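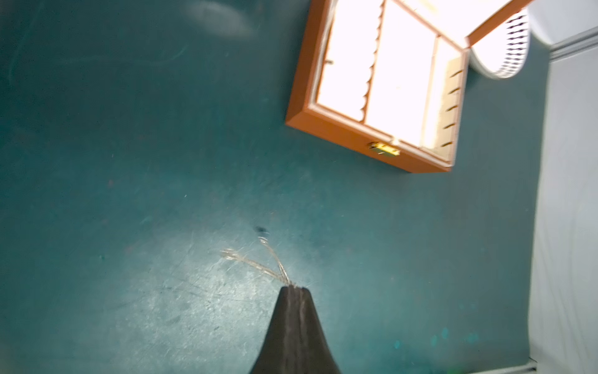
The box, open, with the clasp side nearest. Plus a few loose strands.

Wednesday, June 16, 2021

I spent most of last week sorting out the mending supplies. It took a lot longer than I planned and I ended up changing the system twice, so I'm writing down what I did. A couple of people asked about the wooden box when I mentioned it in the last post, and this covers that too.

The box came from Gudilell, the secondhand place in Nestham next to the tire shop. I'd gone in for a floor lamp. They had no floor lamps, and the box was on a shelf with some picture frames and a fondue set. It's orange-brown and glossy, with a small gold-colored clasp in the middle of the front, and it's divided up inside with thin wooden dividers. I paid six dollars for it. No idea what it was made for. Ayantu Gebremichael, who I share the back room with, thinks tea bags. Her mother had something like it for tea bags. It didn't smell like tea when I got it home. It smelled like the inside of a drawer.

Before the box, the mending lived in four places. There was a cookie tin, a zip bag from a set of sheets, the top drawer of the dresser in the hall, and a coffee mug with no handle that held the scissors, seam ripper, chalk pencil and one knitting needle. If a button came off a shirt I had to go to at least two of those and sometimes all four. What usually happened was that the shirt went on the chair and stayed there. In May I had nine things on the chair.

So the first job was getting it all in one place. I dumped everything out and went through it in piles. I'd recommend doing this on an old sheet. I didn't, and I was still picking up pins two days later, one of them with my foot.

The piles ended up like this, more or less:

Thread on spools, usable
Thread on spools, rotten
Embroidery floss, wound
Embroidery floss, not wound
Buttons
Needles and pins
Snaps, hooks and eyes
Elastic
Cord, braid and stringy things
Stuff that isn't mending

The last one was the biggest. It had batteries in it, a door stop, foreign coins, two keys, a bicycle valve cap, birthday candles and the warranty card for a blender we no longer own. I don't know how a sewing tin turns into that but I bet yours has too.

To check old thread, pull off a foot or so and give it a sharp tug between both hands. Good thread takes some effort to break. Bad thread just comes apart. A lot of mine came apart. Most of it was on wooden spools from my grandmother, and I had been saving it for years on the idea that it was better than new thread. It may have been better in 1970. I kept three of the empty spools and threw the thread out.

The good spools are nearly all Matar, which is what the fabric counter in Nestham carries. I use four colors for almost everything - black, white, gray, and number 399, a dull navy that goes with jeans and with most of what my husband wears. I had three part-used spools of 399 in three different places. I'd bought a new one each time I couldn't find the last one. That more or less paid for the box right there.

Floss was the slow part. I used to cross-stitch and I have a lot left, and about half of it had never been wound onto cards. I wound it all over two evenings in front of the TV. If a skein was too knotted I gave it ten minutes and then cut it. Lensa Nigatu came by on the second evening and told me I was being wasteful, and then sat down and spent forty-five minutes on one tangle of green, which she did get undone. I gave her the green.

Then there was the stringy pile. Every length of cord and trim I own has gone to frizz at the ends. Some of it is metallic and the strands splay out in all directions the minute you touch them. I trimmed what I could. For the polyester cord I melted the ends with a lighter, quick pass, not held in the flame. Don't do that with cotton or with anything you aren't sure of. For the rest I dabbed on a bit of Arnus fabric glue and rolled the end between my fingers, then let it sit overnight on wax paper. It dries a little stiff but it holds. The fibers that came off while I was doing this went everywhere. They're light and they cling, and I kept finding them on my sleeves.

Next was getting things into the box, and this is the part I did twice.

First try, I gave each kind of thing its own section, in the order of the piles above. It looked very nice for one day. Then I went to sew on a button and found I was reaching all over the place, thread from one corner, needle from the opposite one, and digging for the threader under the snaps. The snaps had a good spot right at the front and I use snaps maybe once a year.

Second try, I went by what I use together. Closest to the clasp are needles, the threader, the four everyday threads and a small dish of shirt buttons. Behind that is the stuff for hems, so chalk, a short tape measure and the clips. The back has what I hardly touch. Snaps and hooks went into a little paper envelope, and the envelope stands up against the side. That's been working. I've had it that way since Thursday and I haven't wanted to move anything.

The dividers are thin, and I thought about taking one out to make a longer space for the scissors. I decided to leave them alone. They look like they'd split if I got rough with them and I wouldn't be able to put one back. The scissors are in the drawer under the window where I can reach them anyway. The seam ripper fits in the box corner to corner.

What didn't go in: the elastic (too bulky, it's in a jar), the full-size spools of upholstery thread, and the floss. The floss went back in the cookie tin, now that it's wound and there's nothing else in there with it. So I've gone from four places to three and a drawer, which sounds like less of an improvement than it is. The everyday mending is all in the one box, and that's what I was after.

A few people will want to know about buttons. I kept the ones that were in sets, and the plain shirt ones in white and black. Everything else I offered around. Amanuel Araya took the big coat buttons for his daughter's puppets, and the rest are in a bag to go back to Gudilell in July when they start taking donations again. There was one glass button I was sure belonged to something, and I went through the closet looking for it. Nothing. I kept it.

I cleaned the box before I put anything in. Damp cloth on the outside, well wrung out, then a dry one. Inside I used the brush attachment on the vacuum and then a cotton swab down in the corners along the dividers. The swabs came up gray. I didn't use any polish. The outside has plenty of shine on it already and I didn't want that smell getting into the thread. The clasp got a rub with a dry cloth and that's it. I know some people like to take brass bits back to bright. I don't mind them a little dull.

I should say something about the teal, since you can see the state of it in the photo. It's scuffed and scratched all over, worse on one side, where it's gone almost chalky. Ayantu wants to redo it and I don't. I got as far as asking Bořivoj Michalík what he'd charge, and he said he'd want to see it first and that he's busy until after the Fourth. Every time I sweep it off there's lint on it again within the hour, and it shows. That may be an argument for a lighter color. We'll talk about it again in July, I guess.

The chair is down to two things. One is a coat lining that I've been avoiding since winter, and I'll need to get more of the slippery gray thread for it. The other is a pillowcase with a split seam that would take ten minutes. I did five pairs of pants over the weekend, a skirt hook, and a stuffed rabbit's ear for the neighbors. The rabbit took the longest. Its ear had been sewn on at least twice before, in different colors, and there was hardly any good fabric left to go through. I put a small patch behind it on the inside and caught the stitches into that.

Things I still want for the box: a better threader, as the one I've got is the flimsy foil kind and it's already bent, and a flat magnet for the pins. If anybody knows of a magnet that's thin and doesn't cost fifteen dollars, leave a comment. I looked at the hardware store and theirs were all too thick to lie flat in the section.

Next post will probably be the jar of elastic, or else the tomatoes if they do anything by then.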